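Little cars roll back into the Ostmont hall

The toy swap at the Ostmont community hall is back, and I went down on Thursday night to have a look before the doors open properly. I'll admit I had an interest, as my two boys have been through every toy in our house and I've been stepping on the evidence for months.

The swap runs on a simple idea. You bring in toys your kids have finished with, you get a paper ticket for each one, and you spend your tickets on somebody else's cast-offs. Last year 1,734 toys went through the hall in one season, which is a lot of plastic that didn't end up in the tip. The shelves I saw were already filling up with puzzles, tea sets, a wooden barn and more dinosaurs than I thought had ever lived.

But the big draw is the cars! Abelardo Henao looks after the vehicle tables and he takes it very seriously. He has 246 cars sorted for opening day, and every one of them gets picked up, turned over and given a spin on each wheel before it's allowed out. Anything with a sharp edge or a loose axle goes in a shoebox under the table for repairs.

"Kids don't care if the paint's scratched," he told me. "They care if it goes. If it pulls to the left they'll be back in five minutes to tell me."

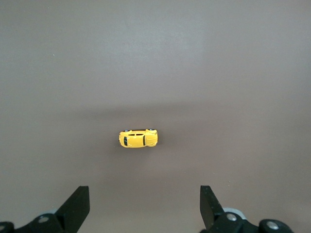 I asked him which ones disappear first and he didn't even have to think. Bright colours, he said, and anything small and round enough to fit in a little fist. Fire engines do well too, but the grown-ups tend to be the ones reaching for those. Yellow goes before red, red goes before blue, and the poor old grey sedans are usually still sitting there at pack-up time. (I took a grey one home. Somebody had to.)

My favourite part of the evening was the test ramp, a long board propped on a stack of phone books at the far end of the hall. Children can try a car before they hand over a ticket, and there's a strip of tape on the floor for the record. The kids call the whole set-up Mimuto, after a racing driver one of them made up last season, and the name has stuck so well that it's now painted on the side of the board. A six-year-old called it "the Mimuto Grand Prix" to my face as though I should have had it in my calendar.

There are a couple of changes this year. Opening hours will run later into the evening during Ramadan, after several families asked whether they could come along once they'd eaten. The kitchen hatch will be open for tea on those nights, and there's talk of someone bringing dates and biscuits, so I know when I'll be going. The other change is that Hoteo, the secondhand shop on the main street, will take drop-offs during the week for anyone who can't get to the hall. Just pop the toys in a bag with your name on it and they'll hold your tickets behind the counter.

A few things to know if you're bringing cars in. Please give them a wipe first, take the flat batteries out, and have a quick check under the seats of the bigger ones. Abelardo has found old sultanas, a set of house keys and one very hard piece of cheese, and he'd rather not find any more. Broken ones are still welcome, by the way. He strips them for wheels and axles, and a car with three wheels can often be put right with a bit from another one.

There's a limit of 6 cars per child on opening day so the early birds don't clear the tables. After that it's as many as you've got tickets for. If you haven't got anything to swap, come anyway and ask at the front table, where they keep spare tickets and won't ask you any questions.

Doors open at 2 on Saturday. Street parking is tight on that side of the hall, so try the lane out the back, and bring a bag.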